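Zireck Wrist View Toolkit: User Manual
Section 3. Contact Labeling with the Jellora Method
Revision of Dec 18, 2018
Prepared by Adalberto Evangelista and Ronaldo Godoy

3.1 Purpose

This section covers set-up and use of the Jellora contact labeler. Jellora assigns one of three labels (free, near, contact) to each stored picture from the wrist camera. It does not use a force sensor. The label is computed from the gap between the gripper finger and the closest object face, combined with the motor current logged for the same instant.

The method is meant for rigid objects with flat faces. Results for soft objects are reported separately in Section 5.

3.2 Before you start

1. Confirm that the wrist camera is mounted and that its screws are tight. A camera that shifts after calibration makes every later label invalid.
2. Load the arm profile. For the Lakico arm, select profile 14.
3. Open and close the gripper once with nothing between the fingers. The log should show the full travel and no fault code.
4. Set the lights. Leave them in the same position until the session is closed.

CAUTION: Keep hands out of the work area while the arm is enabled. The stop button must be within reach of the operator.

Note: Glossy black parts throw bright streaks that the edge finder can take for object edges. Turn on the gripper mask (3.3, step 2) before collecting any data.

3.3 Calibrating the gap estimate

1. Move the arm to the home pose and select Calibrate > Gap.
2. Select Mask > Gripper. Trace the outline of every gripper part that stays in view, including the linkage. Save the mask.
3. Place the reference block against the left finger and press Record Zero.
4. Open the gripper to 70 percent and press Record Open.
5. Check the residual on the status line. If it is above 3 pixels, repeat steps 3 and 4.

The calibration file is written to the session folder. Do not copy it from one arm to another, even if both use the same profile.

3.4 Reviewing uncertain labels

Pictures with a confidence score below the threshold go to the review queue. In the July trials on the Herrera bench, roughly 14 percent of stored pictures ended up there. Most were split between near and contact.

1. Open the queue and select the first entry.
2. Find the finger edge that is closest to the object. Ignore masked parts.
3. Look for a strip of background between that edge and the object face. If a strip is visible along the whole edge, choose near.
4. If no strip can be made out, compare the motor current with the value stored at Record Zero. Choose contact only if the current is at or above that value. Otherwise leave the entry as uncertain.

The entry below needs step 4. The copper-brown edge of the finger is at the lower right corner of the large wooden surface, and the picture alone does not settle whether the two touch. The grey shadow on the marble is not a gap and must not be measured as one.
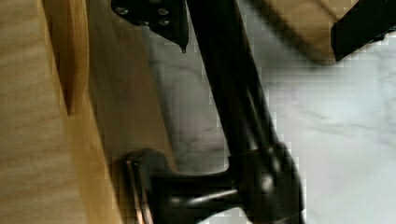

5. Press Save. The queue moves to the next entry.

Note: Blocky compression along dark edges limits how fine a gap can be read. Do not zoom past the native size to decide a label.

3.5 Exporting

1. Select Export > Labels.
2. Choose whether uncertain entries are kept. They are dropped by default. Keep them if the set will be used to measure agreement between reviewers.
3. Enter the reviewer's initials and confirm.

The export holds the label, the confidence score, the motor current and the review status of each picture. The mask and calibration files are stored beside it. For the file layout, see Section 4.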